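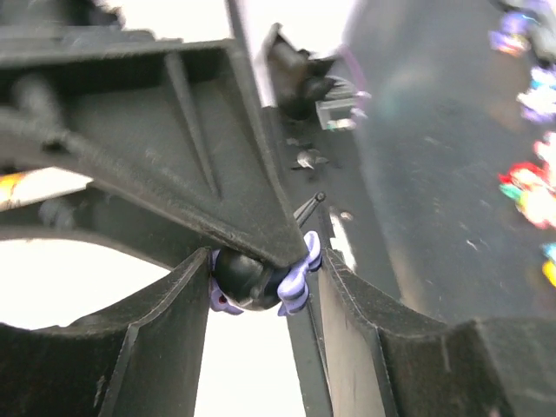 Sorting the Small Toys: What We Did in June

Our part of the Hillport toy library project was the small figures, the kind that end up at the bottom of every box. Domenica Ammann and I took them on because we both have younger cousins, and I think we also just liked them! The little one with the glossy black top and the lavender-purple limbs was my favorite from the start, with its tiny red dot low on one side. We argued for a good while over whether the purple bits ended in fingers or petals, and in the end we wrote "purple, curled" on the card and moved on.

How we sorted

Naomi Okoth, our supervisor, asked us to sort by what a child would look for first, so we went by main color and then by shape. Black and purple together gave us trouble. Domenica wanted such figures under black, as that was the larger part, and I wanted them under purple, as that was the part I remembered afterward. We tried it both ways with 8 children from the after-school group, and most of them went to the purple tray (I was very pleased, and probably said so too often).

What we would change

The trays were too deep. Small figures slid under bigger ones and the children gave up digging, so Urs Gasser cut us 2 shallow ones from an old drawer, and those were much better. We would also write the cards in larger letters. Seraina Riedl is taking over the vehicles next term, and our cards and color list are in the blue folder for her.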